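The Lamplighter's Holiday (film)

The Lamplighter's Holiday is an animated and live-action family comedy directed by Audrey-Anne Hawthorne and written by Darragh Brennan. It follows a sleepy town clerk named Gremar, who discovers that the glowing moth living in his desk drawer can talk, and would very much like to see the ocean. The film was made by the small studio Akura and is fondly remembered by people who happened to catch it at the right age, which seems to be somewhere between five and nine.

Plot

Gremar (Brock Sawatzky) has worked all his life in the hill town of Pridari, looking after a ledger that nobody has opened since 1516. One October evening he meets Pim, a moth voiced by Mackenzie Girard, who has been reading the ledger by her own light and has found two mistakes in it. Putting them right means a long trip to the coast by bus, by ferry and (for one lovely stretch with almost no talking in it) by runaway hay cart. A rival clerk follows close behind, hoping to keep the mistakes just as they are.

Production

Brennan wrote the first draft as a bedtime story and held on to much of its rambling shape, including the soup song, which the studio twice asked him to drop. The town was built on a soundstage, and the moth was drawn by hand and added afterward. Animation supervisor Narendra Kanaujia drew Pim with slightly uneven wings, so that she always leans a little to the left when she flies, and children who drew her at home tended to copy the lean. The finished picture contains some 173 moth shots.
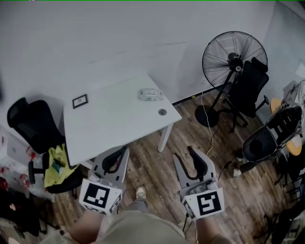

Release and reception

The film opened on a Saturday with morning showings only and spread mostly by word of mouth. Reviewers were kind to Sawatzky's rumpled, patient performance and to the ferry sequence, though several felt that the rival clerk vanished from the story for much too long. The poster, which showed the moth in sunglasses, was widely disliked; she never wears them in the film. A sequel set in the harbor town of MacPherson was planned but never made.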